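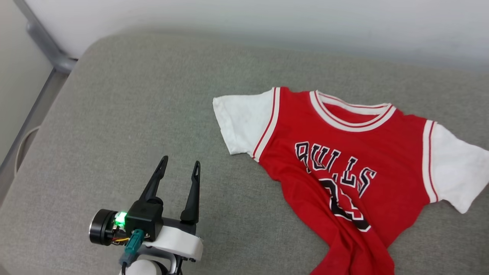

# Ulteo garment arm

The Ulteo is a single robot arm with a two-finger gripper for laundries, resale sorting rooms and uniform rental shops. It handles T-shirts, jerseys and light knitwear laid out on a padded surface. Levora sells it as one station, with the arm, the control box and the software included.

## What it does

The arm picks up a garment by the edge or sleeve, straightens it and makes the folds you have set. Thick or printed fabric is handled at a slower speed. Buttoned shirts and anything with a hood still need to be done by hand.

| | |
|---|---|
| Saved fold patterns | 30 |
| Grippers supplied | 2 |
| Setup and training | 35 hours, on site |
| Garments per shift, one station | up to 400 |

## What changes for staff

Flitlow, a uniform rental shop, put in its first station in July. Analyn Marquez runs the folding room there. Her team used to stand at the table for the whole shift. Now one person loads and checks the station while the others do repairs, tagging and customer returns.

"We kept the same people," she says. "The job is more checking and less folding. It took a few weeks before everyone was comfortable stopping the arm and starting it again."

Any operator can pause the arm from the front of the station. Restarting takes a key press and a clear work area. Wrinkled or twisted items can be straightened by hand before a restart if the arm has given up on them.

Teodor Mihăilă handles training for Levora. He asks that the people who will use the station attend, along with their supervisor. Shift leads also learn how to add a fold pattern and change the gripper fingers.

## Ordering

Stations are built to order. The Neagu padded table is sold separately, and most existing tables can be used if they are firmly fixed to the floor. Send us the table height and a list of the garments you handle most.

Page updated 2026-05-08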